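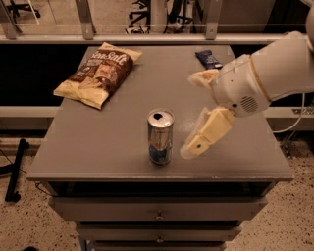

# Gray nightstand as a snack table: what to put on the top?

**wim_smits** — 28/06/2023

I have an old three-drawer nightstand that I painted gray last August with Delero furniture paint, two coats over a primer. It used to be next to the bed. Now it's where drinks and chips get put down, and the front edge of the top is starting to look worn. The paint is lighter along there.

The flat part of the top is fine so far. I'm worried about cans. They sweat in the summer and I don't want rings in the paint. Should I put a clear coat over the whole thing, or only the top? Or is it easier to get a tray and forget about it?

I would like to keep the snacks on top. The open gap under the top is too low for a full-size can, at least on mine, and the drawers are full of other stuff.

---

**mirjam_j**

Clear coat the top, leave the rest. Drawer fronts don't get enough wear to bother with. I used Wudov water-based matte on a hall cabinet and it has held up to keys and wet gloves for two winters.

Sand the front edge first. If you put clear over a worn edge you seal in the worn look. Fine grit, wipe it down, touch up with the gray, let it dry overnight, then two thin coats of clear over the edge and top together.

---

**mogens_l**

I'd go with the tray. Matte clear over matte paint never looks quite the same as the paint did, and on a gray you'll see it from the side. I did a whole dresser that way and ended up sanding it back.

A cork-bottomed tray is cheap and takes two minutes. Keep the cans toward the back as well. An open can near the front edge of a nightstand is going on the floor sooner or later, sealed top or no sealed top.

---

**wim_smits**

Thanks both. Mogens, the trouble with a tray is that the top isn't very big, and a bag of chips lying flat takes up most of the back left corner. Add a can and a snack bar and I don't have room for something with a rim.
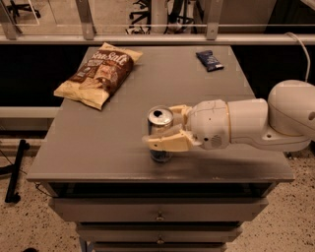

I could use a coaster for the can and leave everything else straight on the paint. The chip bag and the bar aren't going to hurt anything. Sea salt crumbs are a little gritty when I wipe them off, but I can live with that.

Mirjam, does the Wudov yellow? I have half a can of Delero clear somewhere, but it's oil-based.

---

**mirjam_j**

No yellowing on mine so far. Don't use the oil-based one over a gray. That one will yellow.

Coaster is fine, but people forget coasters. I would still do the top.

---

**yaqin87**

A different idea: have a piece of glass cut to size, with polished edges and small clear bumpers under the corners. I paid 20 for mine at a local shop. No paint matching, and chip grease comes off with a damp cloth.

It does nothing for the front edge, though. You'd still have to touch that up.

---

**mogens_l**

Glass on a nightstand is noisy. Every can you put down goes clunk. Fine in a living room, not so good next to somebody sleeping.

---

**wim_smits**

Nobody sleeps next to it now, so the noise wouldn't matter, but I'm not sure about bumpers sliding on the paint. I moved things around last night to see how much space there is if the can goes at the back, right up against the chips.

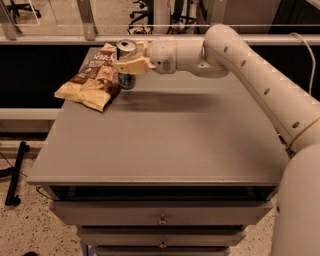 That leaves most of the top free, so a small tray might work after all if it goes on the right. I'm still leaning toward the clear coat. The worn edge bothers me more than the rings I don't have yet.

One more question. The drawer knobs are plain metal and round. If I'm taking the top drawer out anyway, is it worth changing them?

---

**henk_declercq**

Leave the knobs. Small round metal ones on gray look right, and most new ones use a different screw length.

If you sand, tape off the gap under the top first, or the dust ends up in there. And tie up the cable hanging on the left side before you start. I caught one with a sander once and had to buy a new lamp.

---

**wim_smits**

Good point about the cable. I'll order the Wudov matte and do the edge and the top this weekend. Knobs stay.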